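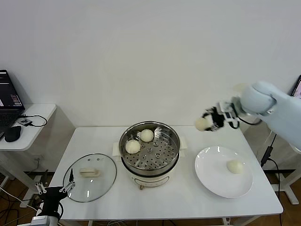
How long do you steam buns from the freezer? Twelve minutes in my small electric steamer, straight from frozen, with the lid left shut for another 2 minutes after I switch it off.

I make the dough on Tuesday evening, 40 grams a piece, and freeze what we won't eat. My old recipe had 140 ml of water and the buns came out flat, so I cut it by 20. Agata Marino told me to try milk in place of the water, and I may do that in August when I have more time.

The basket would hold more, but they stick together if they touch. I put the glass lid flat on the table when I take them out, handle up, and move them to a plate one at a time. We eat them plain or with the chili oil I get from Pellegrini. I still need to buy more yeast.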